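Simthorpe Toy Library: frequently asked questions

Last updated 4/18/24

Who can join?
Anyone who looks after a child under school age and lives in Simthorpe or the villages nearby. Grandparents and childminders are welcome. Please bring something with your address on it when you first visit.

How much does it cost?
Membership is £5 a year for each household. There is no charge for borrowing after that. Childminders pay the same as everyone else.

How many toys can I take home?
Up to 5 at a time. A set kept in one bag or box counts as one toy, so a train track with all its pieces is one loan. Large items such as ride-ons and slides are limited to one per household.

How long can I keep them?
Four weeks. You can renew once by email or at the desk, unless another family has asked for the toy. We do not charge fines, but we will stop new loans until late items come back.

What sort of toys do you have?
Puzzles, building blocks, dressing-up clothes, musical instruments, dolls, vehicles and pretend food. We have 76 jigsaws, sorted by age. Baby toys are on the low shelves by the door.
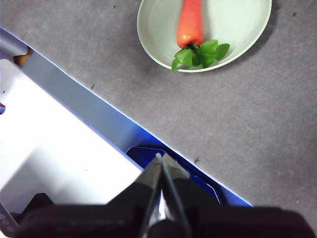 Toy carrot in a bowl. Play food is lent in sets.

What happens if we lose a piece?
Tell us when you return the set. For a small part there is nothing to pay. If the toy can't be used without it, we may ask for something towards a new one, and never more than the price we paid. Pieces found later can be posted through the letterbox in an envelope with the set number on it.

Do I need to clean toys before returning them?
A wipe with warm soapy water is enough for plastic. Please don't soak wooden toys. Dressing-up clothes can go through a cool wash. We check everything again before it goes back on the shelf.

Can I reserve a toy?
Yes. Send us the number from the label and we will hold it for a week once it comes in. Party boxes get booked early, particularly in October.

Do you take donations?
Yes, if the toy is complete and has a safety mark. We can't accept soft toys, car seats or anything with a mains plug.

Where do I park?
There are spaces behind the building, reached from Selivero Lane. The side entrance has a ramp and room for double buggies. Prams can be left in the porch while you choose.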